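3.2 Grape material and sampling

The grapes were taken from two vineyards, Monano and Drirum, which lie on opposite sides of the same valley. Monano is the higher of the two and its soil is stony, while Drirum stands on heavier clay and holds water longer into the summer. Both are planted with Shiraz on their own roots. We selected 316 vines at the two sites together, leaving out the first and last vines of each row, as these receive more wind and more light than the others.

From every selected vine we cut one bunch from the shaded side and one from the sunny side. The bunches were put into paper bags and carried to the Nuchit cellar on the same morning. Berries which were split or showed mould were removed by hand before weighing. In total 1251 berries entered the measurements of skin thickness and sugar. A smaller set of 107 berries was kept apart for tasting, and the results for these are given separately in Section 4.
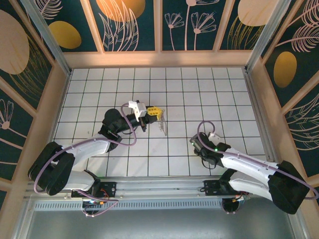
The sugar content was read with a hand refractometer, and each reading was repeated once. When the two readings did not agree, a third one was made and the middle value was used. We did not correct for the temperature of the juice beyond the correction which the instrument makes by itself. The acidity was measured by titration on juice pooled from each row, and for this reason it cannot be related to single vines.

3.3 Small-lot fermentation

The remaining fruit was destemmed and divided into small lots, which were fermented in open vessels of the same size and shape. The cap was pushed down in the morning and again in the evening. In half of the lots a part of the whole bunches was kept, following the usual practice at the Studska winery, where the grower believes that the stems give the wine a drier finish. We wished to know if this difference could still be tasted after one winter in the barrel.

No yeast was added to any lot. This choice made the start of the fermentation uneven, and two of the Drirum lots began clearly later than the rest. We kept them in the study, but they are marked in all the tables. Pressing was done when the sugar reading had stayed the same on three mornings in a row. The press wine was not mixed back with the free-run wine. 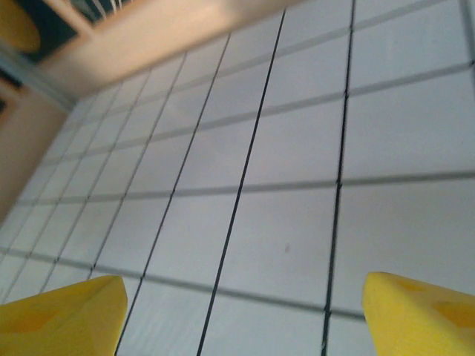

Figure 4. Yellow foam fingertips set wide apart over a white gridded surface.

After pressing, the wines were left to settle and were then moved to old barrels, so that new oak would not cover the differences between the two sites. The barrels were topped up every Tuesday with wine from the same lot. Where too little wine was left for this, we moved the lot into a smaller glass container and noted the change. The bottling took place in November of the following year, without filtering.

One weakness of this plan should be mentioned. The Monano fruit ripened later, and its picking was delayed until it reached the same sugar level as the fruit from Drirum. The two groups were therefore equal in sugar but not in the number of days on the vine. A reader who is mainly interested in the effect of the harvest date should use our results with some care.
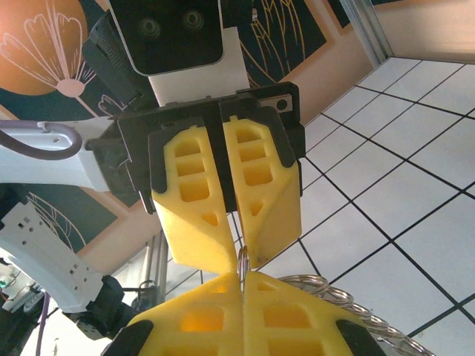 3.4 Tasting procedure

The wines were served at room temperature in dark glasses, in a different order for each taster. Tasters were asked to mark dryness, fruit and length on a line without numbers, and the marks were later turned into a scale from 0 to 1000. Water and plain bread were offered between the wines. Each wine appeared twice in the same session, and the distance between its two marks was used to judge how steady a taster was. The marks of unsteady tasters were kept in the data but given a lower weight.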